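Posted in June by the Local Politics Desk
12 shares | 3 comments

Evidence Room and Seized Records Inspection: Nisteck District Prosecutor's Annex

The checklist below was completed after the council opposition asked for proof that documents seized in the Grundex procurement case had been stored according to the district's own rules. The inspection began at 9:20 a.m. Comments are reproduced as entered by the inspection team.

1. Access control
[x] Door log present and legible
[x] Badge reader working
[ ] Log matches badge records
Comment: The paper log shows 174 entries for the review period. The badge system shows 143. The annex states that escorted visitors sign the log but do not badge in. Escort names are missing on several lines. Correct before next inspection.

2. Seals and containers
[x] Boxes numbered in sequence
[x] Seal numbers recorded on intake form
[ ] All seals intact
Comment: Two seals on the Grundex boxes were replaced following a defense review. The replacement numbers are on the form, but the second signature is absent on one. Obtain a written statement from the officer on duty.

3. Fire safety
[x] Extinguishers in date
[x] Smoke detectors tested
[ ] Clear path to rear exit
Comment: Shelving narrows the rear aisle. Move the end unit or reassign the Bedent campaign finance files to the upper floor. Floor load on the upper level is rated for 70 boxes; do not exceed. 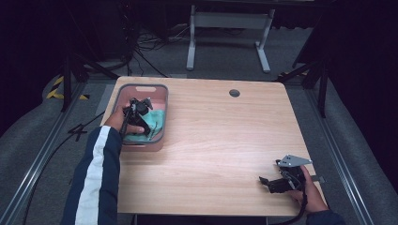

4. Climate and water
[x] Temperature in range
[x] Humidity in range
[x] No pipes above paper storage
Comment: Readings taken at the door and at the back wall. No action.

5. Electronic media
[x] Drives bagged and labeled
[ ] Copy made and stored off site
Comment: Off-site copies exist for the Grundex drives only. The Bedent drives were received later and are waiting for a court order on scope. The annex should record the reason for delay on the intake form, which is currently blank in that field.

6. Chain of custody
[x] Transfer forms on file
[ ] Transfer times complete
Comment: Sample of 20 forms pulled. Three have a release time but no receipt time. All three relate to transfers between the annex and the Abdel Rahman Street courthouse. The courthouse keeps its own receipt book. Compare and attach copies.

Result: conditional pass. Items 1, 2, 3, 5 and 6 need written follow-up. The report goes to the district council and to both party groups. Reinspection covers open items only, unless new material is received.

Contact the desk | Copyright Local Politics Desk | Back to top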